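Agence Clirex, site de Bostville
Liste de contrôle avant diffusion des supports publicitaires
Campagne Güler, linge de maison, vague de novembre

Contrôle effectué par : Hanna Stetsiuk, responsable conformité
Contresigné par : Boris Trnka, direction de création
Exemplaire destiné à : Zübeyde Oral, service clientèle

1. Mentions légales
Raison sociale de l'annonceur présente sur tous les supports : conforme
Conditions de l'offre lisibles à distance normale de lecture : non conforme
Commentaire : le corps retenu pour l'affichage abribus est insuffisant. La version corrigée doit être remise au contrôle avant le départ chez l'imprimeur.

2. Allégations
Justificatifs joints au dossier : conforme
Emploi du terme « hypoallergénique » : à retirer
Commentaire : aucun rapport d'essai n'a été fourni à l'appui de cette mention. Mme Sevim Akgül a été informée et propose une accroche de remplacement, soumise à l'annonceur.

3. Droits et autorisations
Cession des droits photographiques : conforme, territoire et durée précisés
Licence typographique : conforme
Musique du film de 9 secondes : en attente
Commentaire : le contrat d'édition est signé, celui du producteur ne l'est pas. Aucune mise en ligne du film n'est autorisée dans l'intervalle.

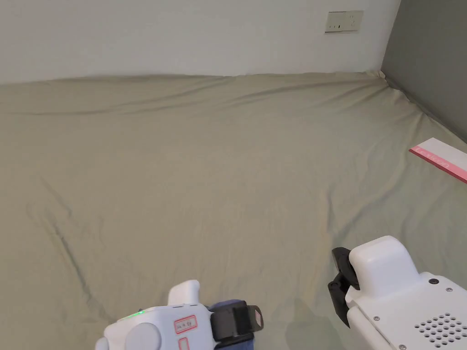 4. Affichage événementiel, galerie de Fadville
Note de calcul de la structure autoportante : conforme
Classement au feu de la bâche : conforme, procès-verbal annexé
Dégagement devant les issues : non conforme
Largeur de passage relevée : 110 cm
Commentaire : le plan d'implantation prévoyait un passage plus large. Le prestataire de pose déplacera le socle et transmettra un nouveau relevé.

5. Diffusion
Tirage des dépliants : 2000 exemplaires, bon à tirer signé
Plan média validé par l'annonceur : conforme
Lien de désinscription dans le courriel promotionnel : conforme, testé sur 2 messageries

Avis général
Diffusion autorisée pour les dépliants et le courriel, sous réserve du retrait prévu au point 2. Diffusion suspendue pour l'abribus, le film et la structure de Fadville. Les pièces manquantes sont à adresser à Mme Perihan Şimşekoğlu, qui tient le registre des contrôles, avant 17 heures la veille de la livraison des fichiers.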